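Gerka two-arm bench kit – acceptance and safety checklist
Site: Grelemow, bench 2
Checked by: Normunds Tamošiūnaitė
Date: February 2019
Kit on loan from Toma, review unit

1. Mounting and power
Arm bases tight – OK
Emergency stop reachable from the operator side – OK
Stop test, both arms, 30 repeats – OK
Comment: left arm settles slightly after a stop. Within the manual's limit. Check again in August.

2. Fingers and pinch points
Finger screws tight – OK
Edges free of burrs – OK
Guard sheet fitted between operator and arms – NOT FITTED
Comment: sheet was missing from the box. Toma has been told. Keep hands off the table while power is on until it arrives.

3. Soft goods task (zipper pouch)

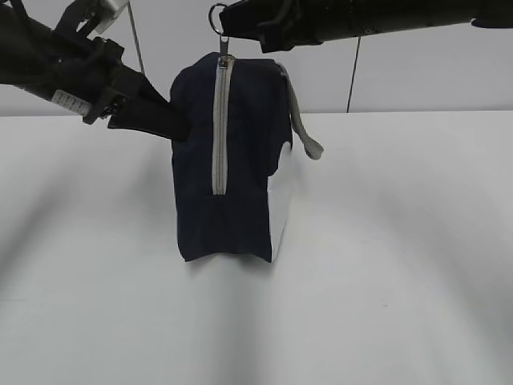

Grip force was left at the factory setting of 28 for this part of the check. The manual says to lower it for cloth, but we wanted to see the default first. With a finger pressed into the upper side of the pouch, the navy fabric creases and bulges at the contact point, so look at that spot for wear after each session. No tears found in ours.
Force limit trips when the part is held back by hand tool – OK
Release on power loss – OK, part drops
Comment: the drop is fine for a pouch. Do not use this kit for glass or anything heavy without a tray under it.

4. Cables and camera mounts
Connectors locked – OK
Slack at full reach – OK, right arm is close to the limit
Mount screws – one retightened

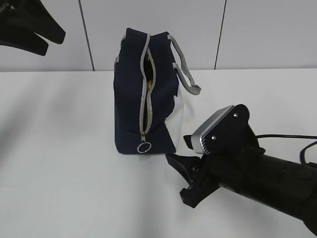 Slack should be checked again any time an arm base is moved, even by a little. The short cable set supplied by Hastura is part no. 323. Ask for the longer set if the bases sit further apart than ours.

5. Software
Speed cap set and locked – OK
Log saved after stop – FAIL, log empty two times
Comment: reported to Toma, waiting for a fix.

Result: accepted for supervised use only. Items 2 and 5 stay open.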